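Sim dual-arm cell: planner collides on retreat, only with small parts

Forum > Software > Motion planning and control
Tags: simulation, dual arm, collision checking, grasping

**tarnhook**
Posted Sunday, 9:40 am

I've been fighting this for most of a month and would like other eyes on it.

Setup: two arms on one stand behind a table, everything in simulation for now. Planning goes through Mirix, the scene and physics run in Zivden. The task is a basic tabletop sort. One arm comes straight down, closes on a small object, lifts, carries it to a drop point. The other arm parks high until it's needed.

Approach and close are fine. The failure is on the retreat. The planner reports that the start state is in collision and refuses to plan, so the arm sits there with the part in its fingers. It only happens with the small parts. Larger blocks lift with no complaint.

I ran a batch of 1000 picks overnight with small parts only. 193 of them ended with the start state error. No other failure type in the log.

Things I've tried:

- Adding the object to the allowed collision list for the fingers. No change.
- Slowing the descent. No change.
- Raising the grasp height by a couple of millimeters. Fewer errors, but then it misses the flatter parts.

What am I missing?

**ogreline**
Posted Sunday, 10:05 am

Which pair is it reporting? Mirix prints the two link names if you turn the verbosity up. "Start state in collision" by itself tells you very little.

**tarnhook**
Posted Sunday, 10:31 am

Turned it up and reran a few. It's the attached object against the table. Sometimes also left fingertip against the table, but the object is always in there.

**ogreline**
Posted Sunday, 10:38 am

Then your allowed list is doing what you asked. You allowed fingers vs. object. You didn't allow object vs. table. While the object is a world object resting on the table, nobody checks that pair, as both are static. When you attach it, it becomes part of the robot, and the robot is now touching the table.

Allow object vs. table for the first part of the lift, then take the permission away again. That's a two line fix.

**pelletmill**
Posted Sunday, 11:12 am

I don't agree that this is the fix. It would make the error go away, but big blocks also rest on the table and they get attached the same way. Why do those pass?

tarnhook, what padding do you have on the collision geometry, and does it scale with the object?

**tarnhook**
Posted Sunday, 11:50 am

Padding is 2 mm on everything, fixed. I copied it from the Bronemitz example config and never touched it.

**pelletmill**
Posted Sunday, 12:04 pm

And are the big blocks meshes or primitives?

**tarnhook**
Posted Sunday, 12:20 pm

Big blocks are box primitives. Small parts came in as meshes from a different asset pack.

**pelletmill**
Posted Sunday, 12:33 pm

Go look at how the padding is applied in your version. In the one I use, it goes on robot links and on attached meshes, but attached primitives are skipped. So your boxes go through unpadded and your small meshes come out fatter than they are. Part on the table plus padding means part inside the table, as far as the checker is concerned.

That doesn't explain why it's only 193 and not all of them. My guess is that the fingers lift the part slightly as they close in some runs, and in others they don't.

**ogreline**
Posted Sunday, 12:41 pm

Fine, but you still want the object vs. table permission for the lift. Even with zero padding you have contact at the start state. Physics gives you a tiny penetration at rest and the checker sees it. I've never run a pick pipeline where that pair wasn't allowed for the first step.

**pelletmill**
Posted Sunday, 12:55 pm

I've run plenty where it wasn't. If you permit the pair for the whole lift segment, the planner is free to drag the part sideways through the table top. It will find that path sooner or later, and in simulation you might not notice. On hardware you will.

**ogreline**
Posted Sunday, 1:02 pm

I said the first part of the lift. Do it as a straight Cartesian move up with the pair allowed, then a normal planned move with the pair checked. Nothing gets dragged anywhere.

**sillrunner**
Posted Sunday, 1:30 pm

You're both describing most of the standard solution. Short vertical move with the pair allowed, padding off for the attached object, then regular planning. I'd do both.

I have a separate question for the OP. Where is the grasp frame defined? If it's at the tips instead of between the pads, small parts get held right at the end of the fingers. Then your fingertip clearance is whatever is left below them, and the second error (fingertip vs. table) makes sense. Can you post a picture of the moment it fails?

**tarnhook**
Posted Sunday, 3:15 pm

Grasp frame is at the tips. I inherited that from the arm description and assumed it was normal.

Picture at the grasp pose. The orange part is the one I'm after, and the other arm is in its park position. 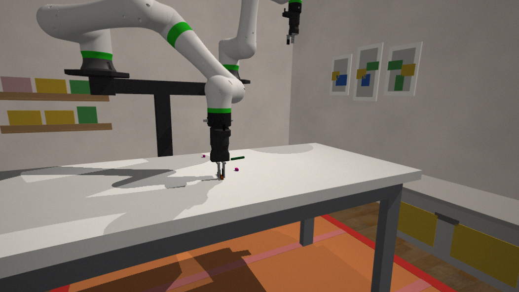
3 min read

The magenta cubes and the green stick are also mesh assets, so they all get the same padding. I've been setting the grasp height from the table surface plus a constant. The constant was tuned on the big blocks, which aren't in this scene.

**sillrunner**
Posted Sunday, 3:34 pm

Yes, that's very low, and the part is at the very tip. I'd move the grasp frame up between the pads and compute the height per object from its bounding box. With tip grasps, a small error in the object pose decides whether you're pinching the part or pushing on the table.

Check the parked arm too. It looks well clear for this pick, but if you carry toward that side after the lift, make sure the planner for the first arm knows the current joint values of the second. In Mirix the other group is frozen at whatever the scene monitor saw last. If your monitor lags, you plan against an old pose.

**pelletmill**
Posted Sunday, 3:49 pm

Agree on the per object height. Disagree on moving the frame up for everything. With a part that small there isn't room to get the pads around it without the tips hitting the table first. Tip grasp is right for tiny parts. The frame should stay where it is, and the offset should come from the grasp generator.

**sillrunner**
Posted Sunday, 4:10 pm

That's fair for the tiny ones. Then I'd keep one frame at the tips and let each grasp carry its own depth. Changing frames per object gets confusing fast, so I'll take that part back.

**tarnhook**
Posted Sunday, 8:22 pm

Did the following, one change at a time, with a short batch after each:

1. Padding set to zero for attached objects only. Most of the errors went away. The fingertip vs. table ones stayed.
2. Grasp depth per object from the bounding box, with a minimum tip clearance. Fingertip errors gone.
3. Split the lift. Straight up with object vs. table allowed, then permission removed and a planned move to the drop point. The last few object vs. table errors gone.

I left the robot link padding alone. Then I started a long batch and let it run while I did other things. It got through 2324 picks before I stopped it, with no start state errors. There were some dropped parts on the carry, mostly the stick, which I think is a friction setting and a different thread.

pelletmill was right about primitives being skipped. I found it in the attach function. The padding call sits inside the mesh branch.

**ogreline**
Posted Sunday, 8:40 pm

Glad step 3 mattered a little. For the stick, check whether you're closing across the narrow side. If the generator picks the long axis you'll get a bad grip whatever the friction is.

**pelletmill**
Posted Sunday, 8:51 pm

Please file the primitive thing as a bug. Skipping padding on one geometry type and not the other is going to catch someone on real hardware, where they believe they have a margin and they don't.

**tarnhook**
Posted Sunday, 9:07 pm

Filed. Marking this solved.

Comments (4)

**quillbank**
Had the same error with a Ciobanu cell in April and ended up raising the grasp height until it stopped. Going back to redo it with the split lift.

**dorsetpin**
Does the padding setting survive a scene reload? Mine goes back to the default every time I reset the world.

**tarnhook**
It doesn't for me either. I set it again in the reset callback.

**mossgauge**
I still think allowing object vs. table is a hack, even for a short move. Shrinking the attached mesh slightly does the same job and keeps the check on.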